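Right, the box of odds and ends has finally had its turn on the kitchen table and I have so much to say about sorting games. Settle in, this is going to be a long one!

Background for anyone new: I run a play table at the Kedton library one morning a month. Toddlers up to about school age, plus whichever grown-ups fancy sitting on very small chairs. I try everything out at home first.

This month's theme is "things that go in a bowl". Sounds like nothing. It is my favourite theme of the whole year and I will not be talked out of it.

Why a bowl? Small children LOVE putting things in and tipping them out again. You can offer them a puzzle that cost a fortune and they will empty the box, fill the box, empty the box. So let's give them a really good thing to fill.

I've been through a lot of bowls. Glass is out, obviously. Tin is glorious but the noise in a library, oh dear. Bright plastic ones are fine, only they steal the show from whatever you're putting in them.

Plain grey is the winner. Everything looks brilliant next to grey! Orange, green, all of it just sings. Mine came from the big charity shop in Tovham and I went back the week after for another.

Same thinking with the table. I used to put down a patterned oilcloth with strawberries on and the little ones spent the whole time trying to pick up the strawberries. Now it's white and plain, and they go straight for the toys.

Now the fun bit, what goes in. My one rule is that no two things should feel the same. If you shut your eyes and reach out, your fingers ought to know which one they've got. 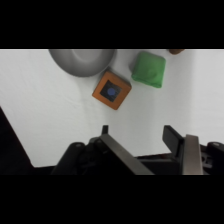

The squashy green cube is the one they all fight over. It's got puffed-out sides and creases like a tiny cushion, and it's very forgiving if you have little hands and not much aim. You can grab it by a corner, by the middle, however you like.

The orange block is more of a looker. Square, dark on top with a blue dot right in the centre, and I have yet to meet a two-year-old who can see a dot and not press it. Press press press. Then it goes in the bowl. Then out again for more pressing.

Put those two close together and watch which one a child goes for first. I find it completely fascinating. Some of them are dot people and some of them are squish people and they hardly ever switch sides.

Tip I picked up from a grandad at the Ploten playgroup: don't line the pieces up. I used to set everything out in a neat row and the children would just look at it, very politely. Turn things at funny angles, leave them scattered near the bowl, and in they dive.

Second tip: don't put the bowl in the middle. Shove it up towards the far side so there's a bit of a reach. The reaching is half the game, and you get that lovely wobbly concentration face with the tongue poking out.

For older ones (four and up, say) you can start asking for things. "Can I have something soft?" "Can I have something with a circle on it?" Then let them be the boss and ask you. They are RUTHLESS. I was once sent back three times for the wrong kind of brown.

And if you've got a mixed group, the big ones can hide a piece under the upturned bowl while the small ones guess. We got a good long stretch out of that in November when it was chucking it down and nobody wanted to go home.

Someone asked last time how many bits I own. I did a proper count over the winter and the answer is 742, which I was not ready for. You do not need 742. You could do a whole morning with a handful, and I'd say 24 is plenty for a full table of children.

They live in an old Zürcher biscuit tin and two shoeboxes, by the way. The soft things have a shoebox to themselves so they don't get squashed flat under the hard ones.

Cleaning: hard pieces get a wipe with warm soapy water and a dry on a tea towel. Soft ones I check the label, and if there isn't a label I do the outside with a damp cloth and leave them on the windowsill overnight.

Please do check sizes too. Anything that could fit right inside a small mouth stays at home, however pretty it is. I've got a jar of gorgeous little buttons that have never been to the library and never will.

Still on the hunt for something bumpy and something yellow, ideally both at once. If you've got a favourite thing to put in a bowl, tell me what it is! I read all the replies, usually with a cup of tea and the lid already off the biscuit tin.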